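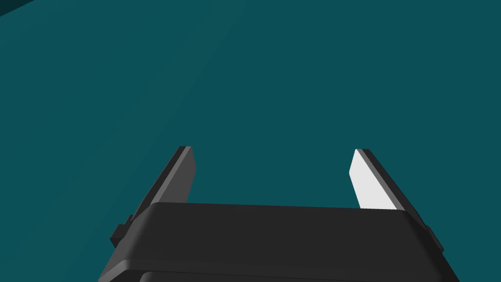

Chapter 7
The Fortress at Nardale

For almost 185 years the rulers of Casado governed from a hilltop fortress above the Idton River. It began as a single watchtower. Later rulers added a gatehouse, a granary, a chapel and, on the south side, a long hall where taxes were paid in grain and salt.

The outer wall ran for 1,000 yards and had only 2 gates. The east gate opened on the market road. The west gate led down to the river — a steep path of 252 steps, cut into the rock and still in use.

The fortress was never taken by force. It was given up when the court moved to Rasus, closer to the coast and its trade. Townspeople carried off much of the stone for houses and barns, and the hall lost its roof.

In this chapter you will read how the fortress was built, who lived and worked there, and why the court left. The last section follows the historian Elvia Camacho, who used old grain records to work out the order in which the buildings went up.

Key terms: gatehouse, granary, garrison, tribute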